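Support > Simulator > Teaching by Remote Control

Teaching a Task in the Netamano Simulator: Common Questions
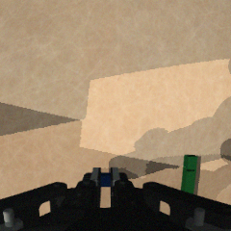

R. Balaskas
January 8, 2024

What does the operator see?
The wrist view, looking down past the fingers. In the block task, a small blue block sits between the fingertips and a taller green one stands to the right.

Do I need a real arm to start?
No. The simulator runs with the same hand controller used in the Totham lab. Plug it in before you open the program.

How many demonstrations does a task need?
The block task was trained on 133. Harder tasks need more, and our largest set has 232.

Why are the shadows so strong?
Lighting is set separately for each session. You can change it under Scene, but leave it alone while recording.

Can I keep a run where I fumbled the block?
Yes, if you recovered and finished. Delete it if you gave up or the block left the table.

How long should one run be?
Around 3 minutes at most. Move at a steady speed and do not stop to think with the recorder on.

Can two people share a set?
Yes. Each person needs a separate login, and both must use version 2 of the controller settings.

Where do finished runs go?
To the Runton folder on the shared drive. Uploads start when you close the session.

Contact | © 2024 Netamano | Back to top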